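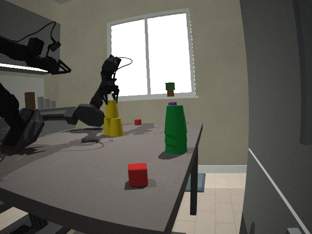 Green and yellow cups on a table, with two red cubes.

Nathalie Charbonneau stopped attending church at 19 and did not tell her parents for six years. She now runs the Clirkeck Humanist Circle, which meets in a rented room above a hardware store on McIntyre Street and has 364 people on its mailing list.

"Most of them never come to anything," she said. "They like getting the newsletter. A normal evening is 48 people if the speaker is good, and 12 if it's snowing."

Charbonneau took over from Sylvie Carrier, who started the group at her kitchen table. Carrier wanted a place to argue about books. Charbonneau's interest is in funerals. She trained as a celebrant after her uncle's service, where a priest who had never met him got his first name wrong twice.

"My aunt was a believer and even she was upset," she said. "I thought, we can do better than that for people."

She does two or three services a month. Families often ask for a hymn or a short prayer, and she says yes. Some members object to this. Océane Desjardins, who edits the newsletter, wrote in June that a humanist celebrant should not lead a congregation in the Lord's Prayer.

"I don't lead it," Charbonneau said. "I step aside and a cousin reads it. Océane and I still disagree — we had lunch about it, and we'll have another one."

The group has also asked the town council to replace its opening prayer with a minute of silence. The council has heard the request twice and put off a vote both times. Charbonneau said she expects the same again in the fall.

Asked whether she misses anything about church, she took a while to answer.

"The singing," she said. "And someone noticing when you weren't there. My mother had surgery and there was food on the porch for a month. We don't have that yet. Solange Poirier keeps a list of members who will drive people to appointments, so that's a start."

The circle has raised some $3,000 toward a sound system for services held outdoors. Its next meeting begins at 7 p.m., and coffee is free.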